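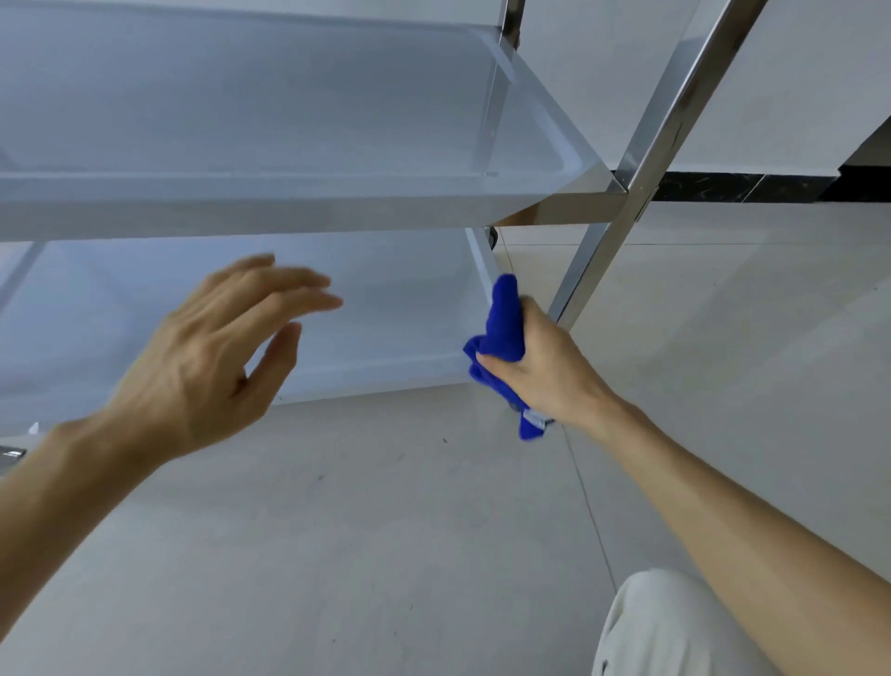
Bottom shelf, front corner, blue cloth. My knees were not keen.

Cleaning day at Alis

Hello and welcome back to the gallery page! It has been very quiet on here since May, mostly down to the move, and I did promise a few of you that I would put something up once we had the keys to the new kitchen in Nondton. So I've started with the shelves. Not glamorous, I know, but I have spent more time with these shelves over the past week than with any member of my family, and I've become quite fond of them.

For anyone new, I'm Retno Khoo and Alis is my little chutney and pickle business. I used to run it from the kitchen at home with jars stacked up the stairs (sorry again to everyone who came to dinner and had to climb over the piccalilli). Now there's a proper room with a proper sink and a door that shuts, and there's somewhere to put things that isn't the stairs.

About the shelves

They're stainless steel, on little dark wheels, with big pale grey-white trays for the shelves. I bought them second-hand from Hutapea, the catering clearance place out past the station, and paid £54, and I would have paid more but please don't tell them that. I'd gone in for a stockpot. I came out with a stockpot, the shelves and a box of ladles, and then had to ring my brother to come with the van.

What I love about them is the raised rim round each tray. If a jar leaks (and a jar always leaks, usually the mango) it stays put on the tray and doesn't run down on to the floor. The corners of the trays are rounded on the inside as well, so a cloth goes round them in one go and you aren't poking about with a cotton bud. The old wooden bookcase I had at home had square corners and I think there was turmeric in one of them from before I was married.

The top shelf comes up lovely and shiny with hardly any effort. I did it standing up, with the radio on, singing, feeling very pleased with myself.

Then there's the bottom one.

The bottom one

It sits low, just above the floor, and there is no way of cleaning it properly except getting down there with it. I tried bending. I tried sitting on an upturned crate and leaning. In the end I crouched, and had to have a little rest halfway through and look at the underside of the shelf above, which then of course needed doing too.

The corners where the tray meets the leg are the fiddly bit. Dust gets down between the rim and the metal and then it goes greasy and sort of sets. I bunch the cloth up into a tight twist and press the thick part of it right into the corner — much better than folding it flat, which just skates over the top. If there's something really stuck, lay the cloth on it damp and warm, go and put the kettle on, and come back.

Don't wear pale trousers for this job. I had my beige-grey ones on, as I do most days, and I shall say no more.

What I use

Several of you asked under the last lot of pictures, so:

Microfibre cloths. I have the bright blue ones for shelves and legs, and green for the worktops, and never the two shall meet. Wash them without fabric softener or they stop picking anything up. I keep meaning to snip off the little tags and I never do.

Hot water with a squirt of washing-up liquid. That does nearly all of it, truly. Rinse, then dry straight away with a clean cloth so you don't get the white marks from our hard water.

An old toothbrush for the wheels. Hair winds itself round the axles, and string, and once a whole bay leaf. Pick it out dry before you wet anything.

A tiny drop of food-safe oil on kitchen paper if the metal looks streaky. Wipe with the grain and then wipe most of it off again. I put far too much on the first time and everything I touched for two days had my fingerprints on it.

No wire wool, please! My aunt did her draining board with it years ago and it still looks like somebody skated on it.

What's going where

I have 200 jars coming on a pallet from the glass people and they'll live on the bottom, being heavy, so that the whole thing doesn't wobble when it's wheeled. Vinegar goes next to them. The top shelf is for spices and labels and anything I reach for ten times a day. I had planned to put the scales up there too, but they're happier on the worktop by the socket.

Labels, by the way, are another story. I ordered 2000 of them from Clalov with the new address on and they are beautiful, a really deep mustard colour, and I had spelt "tamarind" wrong on the proof. My own fault entirely. They've been very kind and the new ones should be here before the jars are. If you'd like to be sent a jar of tamrind chutney, let me know, there will be a few going cheap!

Still to do

The second shelf unit, which is the same but with one wheel that only wants to go left. The inside of the big cupboard. The windowsill, where a previous tenant seems to have melted a candle. I've got a blind to put up as well and I've been told not to attempt it by myself after what happened with the last one.

I'd like to get some pictures up of the room once it has things in it, and I do want to show you the stockpot, which is enormous and makes me look like a child playing at kitchens. It may be a little while. Chutney season doesn't wait and the plums on my neighbour's tree are nearly there, she's already left one carrier bag on my step as a warning.

A couple of notes

Orders: the shop page is open again for the usual six flavours. Lime pickle is sold out until the next batch has had its time in the jar, and it won't be hurried.

Collections: come to the new kitchen, side door, and ring the bell twice. The front door belongs to the upholsterer and he has been very patient with all of you so far.

If anybody has a good trick for getting old sticky label off steel without scratching, pop it in the comments below. There's a price sticker on one of the back legs that has beaten me so far. I've tried cooking oil and a hairdryer, and I've got most of the paper off but the glue is still there, grey and smug.

Retno x

Posted Sep 2, 2023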